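We use cookies to improve your visit. Accept

1 min read

Ruddock Automation Office
13 January 2019

1/ The equipment plan for the Pillatari bench is open for comment until September.

2/ The request covers hand-held grippers in pairs, with spare cables and finger pads. Tegwen Craddock holds the budget line. 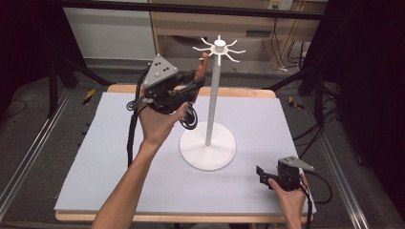
3/ Bench items, such as the white mug tree and foam board, are charged to supplies. The limit is 200 dollars per bench.

4/ Quotes above 1000 dollars require a second bid. Borkar has submitted one.

Recent
Fisura lease terms
Spare parts policy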